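Print this page | E-mail this page

A Day Out With the Clulo Collection Crew

Posted 5/26/22

I've been on my share of robot tours, and they usually go the same way: you stand behind a yellow line, something big and orange swings around, you get a pen. So when Clulo wrote to ask if I'd like to come along to one of their collection days (in a bookstore!) I said yes before I got to the end of the message.

If you read my write-up of the Femeck plant last August you know I have a soft spot for rules. I like the laminated sheet next to the machine more than I like the machine. Clulo has a handbook for recording with hand-held grippers in public places, 58 pages of it, and they've been passing it around to other small outfits in the hope that somebody will turn it into a shared code of practice. I wanted to see whether anybody could work by it on an ordinary morning with customers wandering past. A code that only works in the lab isn't much use to the rest of us.

Getting there

I was told to come in the front door like everybody else, go past the counter with the kids' stuff, and look for the chairs. It's a lovely spot, round wooden tables, big comfy seats, books up to the ceiling pretty much wherever you turn. I'd have been happy to sit there all day with no robots involved.

Oona Ikonen was running the session and Yiğit Gökçe was doing most of the gripping. Before anyone touched any equipment Oona sat me down and went over the visitor page, and I had to sign it. It says I don't talk to the operator during a take, I don't put my coat or my coffee on a work table, and I don't pick up the gripper unless I'm handed it. I broke the second one inside five minutes (sorry, Oona) and she just pointed at my cup and then at the page. Fair enough!

The store gets a page too. It lists which tables are in use, what hours, what belongs to the store and may be handled, and who on the staff can call the whole thing off without giving a reason. That last item is printed in bold and I thought it was the best line in the handbook. At other places I've visited, the right to stop belongs to the company doing the work. Clulo hands it to the host as well, and to any customer sitting in the area.

Checks first

The pads get looked at before every session. Yiğit ran his thumb down the ribs on each finger, opened and closed the thing slowly, then checked the screws on the side plates with a little driver he keeps on a string. If a pad is torn or a screw turns, the tool goes back in the case and the spare comes out, and you write down which one and when. No fixing it at the table. I asked why not, it would take a minute, and Oona said a screw on a bookstore floor is a screw somebody's toddler finds.

Then the lens gets a wipe, the operator says the task out loud, and the second person repeats it back. It felt a bit like being on a ship. The task that morning was a desk job in miniature: pick up a computer mouse, hold it over the table, put it down again somewhere sensible. The handbook wants a clean hold on both sides, no squeezing past the point where the object stops slipping, and a pause at the top so the height can be read later.
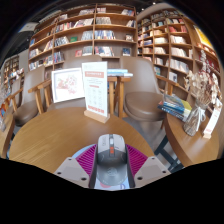 Benedikt Heitmann thinks the pause is a mistake. He has collected for Kokkonen with much the same sort of tool, and when I called him about it later he told me that every pause you write into the rules ends up in the robot, so you get an arm that stops in midair for no reason and waits for permission. He'd cut the pause and have people work at the speed they'd use at home, and if the height can't be read, too bad, do another take. He also said that a code of practice should tell you how to treat people and property and keep its nose out of how you move your wrist.

I've gone back and forth on that. I like the pause, since it gives the operator a chance to look up and see who's coming. But I can see a nervous beginner turning it into a full stop, and I saw Yiğit cut it pretty short a couple of times when he had a rhythm going. Oona noted it both times. She didn't make him redo anything, she just wrote "short hold" beside the take number and moved on, and that seemed about right to me.

The bit about bad takes

You keep the bad ones! I didn't expect that. If you drop the object, or come in crooked and bump it along the table, the take is marked and kept. You aren't allowed to delete anything on site at all, with one exception, and the exception is people. If somebody asks not to be in it, that take is erased right there with the person watching if they want to, and the log gets a line saying a take was removed and nothing else. No name, no description of them.

The limit is 10 takes on one setup and then something has to change, the object's position or the operator or the table. Yiğit told me that by the end of a set his hand has stopped thinking and the takes all come out the same, so he's glad of it. After 50 minutes there's a break, and it's a real one with the tool in its case and the lid shut. A tool left out on a table counts as a breach even if the whole crew is standing next to it.

I got a turn, by the way. It's harder than it looks. A mouse is a slippery, rounded little thing and if you come down even slightly off center it wants to squirt out the front. My takes went in a separate folder marked Visitor, and I was told very kindly that they'd be useful as examples of something.

Glass, paper and other people's stuff

There's a whole chapter on borrowed surroundings, and it's the part I'd send to anyone starting out. A few things I copied down:

- Nothing gets carried over glass. If there's a vase on the table you go around it or choose another table.

- Store property is handled only if it's on the host's list. If you move it, you put it back before you leave, and somebody from the store agrees that it's back.

- Don't block an aisle, a shelf or an empty seat that a customer might want. If a customer wants your table, it's their table.

- Look where your elbows are. (That is really how it's written.)

- Objects you bring in are wiped down first and are never left behind, even during lunch.

- Talk to people who look curious. If you're too busy to talk, the second person talks.

I watched that last one get a workout. A woman asked Oona what on earth they were doing and got a friendly answer in plain words, plus a card with a phone number on it. The handbook has a script for this but Oona doesn't use it, she says it makes her sound like an airline.

Lining up the next take, with the mouse on one of the side tables, took longer than the take did. Yiğit opens the fingers wide and comes in from a little way back so that the start of the approach is always recorded. Starting with the fingers already on top of the object is marked as a fault. It's a dull rule and an easy one to forget, and it's the one Oona says she writes up most often. 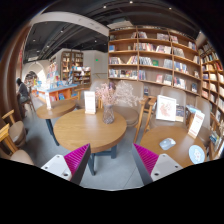
What I'd change

The log sheet, for one. It has far too many boxes, and I noticed that the ones near the bottom get the same answer every time. Lighting: normal. Noise: normal. If a box is always "normal" people stop reading it, and then the day the lights are out somebody writes "normal" anyway. Ulla Laitinen keeps the sheets at Clulo and she let me look through a stack of them back at the office. There were 410 in the box, and I only had patience for the top few, but I'd lose three of those boxes tomorrow. She didn't argue!

I'd also like to see something about how a host gets told what happened afterward. The store signs in the morning and signs at the end of the day, and after that it hears nothing. A short note a month later would be good manners. Oona wrote that down, so we'll see.

And the handbook needs an index. Vilja Mustonen has made one for her own copy, by hand, in pencil, and people keep borrowing it.

If you want to go

Clulo takes one visitor at a time and you have to ask well ahead. Wear flat shoes, you'll be standing. Finish your coffee first. I'm hoping to get to Itar next, where I hear they've taken the same handbook and cut it to a single card, and I'd love to know what they left out. If you've worked with either version, write and tell me which rules you skip when it gets busy.

Print this page | E-mail this page

Related items

Femeck: a walk down the line with the safety sheet in hand
Who gets to press stop? Letters from readers
Kokkonen open house: good sandwiches, missing signs
What goes in a session log and what doesn't
Asking a shop for permission: a sample letter

Contact | Copyright, all rights reserved | Back to top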